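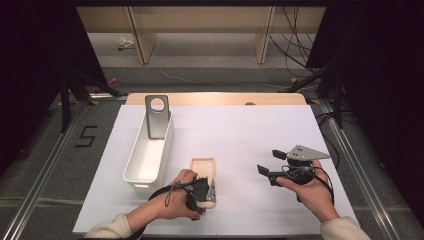 1 min read

Notebook, Jostcombe robotics club, April

Station 5, both hand grippers on. Jonalyn Mercado wrote up the task: pick the small parts and the beige piece off the white board and sort them into the bin. The gray bracket is in the far end of the bin. Long side of the bin still runs front to back, leave it that way until the set is finished.

Small metal parts are harder than the case. The jaws want to close flat, and a thin part turns if the left hand comes in at an angle. Go slower on the last inch. 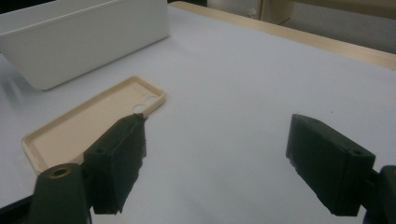 Left finger at the corner of the phone case, by the camera cutouts.

For the case, one finger goes to the rim first, then close. Coming straight down on the cutouts is a bad habit, I did it most of the morning.

Log has 17 runs from this session, 4 thrown out for bad starts. Last file is 1446. The Norkico sheet asks for 600 by the end of term.

To do: recheck screws on both fingers, tie back the cable on the left grip, ask Jonalyn if the bracket counts as sorted.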